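Toten: switch pressing with hand-held grippers
Data card and notes on use

Maintainer: Ornella Sanna
Last revised: 21 Mar 2019

Summary

Toten is a set of demonstrations for learning short contact tasks on small household electrical items. A person carries out each task with a pair of hand-held grippers, each with its own camera. No robot is used during collection. The recordings are meant for training policies that predict gripper motion from the wrist view, and for testing how well those policies find a small target when one of the tools covers it.

The set was built as a follow-up to Ladum, which had only pick-and-place tasks. Policies trained on Ladum reached the right object but stopped short of contact or pushed too far. Toten keeps the same file layout and adds tasks in which the last few millimeters decide the result.

Tasks

There are four task groups: press a switch, turn a knob, slide a cover, and hold an item still with one gripper while the other works on it. The switch group is the largest. It includes power strips with a separate switch for each socket, so the policy has to choose among targets that look the same and differ only in their place along the strip. The instruction names the target by order, counted from the end away from the cable. 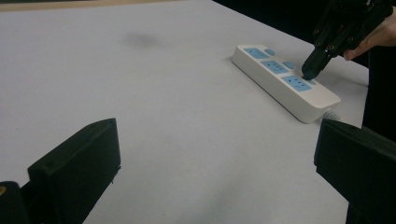
Each episode starts with both grippers clear of the item and ends when the operator has backed off again. The item is placed by hand at a new angle before every episode. Operators were told not to line it up with the table edge. Episodes in which the item slid more than 5 cm were kept and carry the flag "slid" in the episode record.

Contents of an episode

left/ and right/ hold the camera streams, one folder per gripper.
pose.csv holds the position and orientation of each gripper in a shared table coordinate system.
width.csv holds the jaw opening.
task.txt holds the instruction as it was read to the operator.
record.json holds the flags, the item code and the operator code.

The two streams are not synchronized in hardware. Use the offset in record.json before pairing images. Skipping this step gives errors that are easy to miss on slow motions and large at the moment of contact.

Baseline

The baseline is Kallon, an image-conditioned policy with one encoder shared by both views. It was trained on the switch group with 18 items and tested on 5 items that do not appear in training. Each variant was run for 100 trials on the two-arm bench. A trial counts as a success if the named switch changes state and no other switch does.

The variant with both views did better than either view alone. Most failures of the single-view variants were presses on a neighboring switch. In the acting gripper's own view the target is often hidden by the fingertip just before contact, and the other gripper's view recovers part of that information. Adding Ladum episodes to the training data made the approach smoother but left the rate of wrong-switch presses unchanged.

Known problems

Pose tracking drifts on plain white tabletops, where there is little texture to follow. Affected episodes are flagged "drift" and should be dropped for any work that depends on absolute position.

White items on a white table are overexposed in part of the right/ streams. The exposure was locked from the second session on.

Contact force was not measured. Do not read it from jaw width.

Splits and loading

Use the split files in splits/. They separate by item, never by episode. The Kazemi loader reads them directly; version 4 or later is required for the offset field. Older versions load without an error and ignore it.

Report mistakes in the flags to the maintainer with the episode number and the folder name.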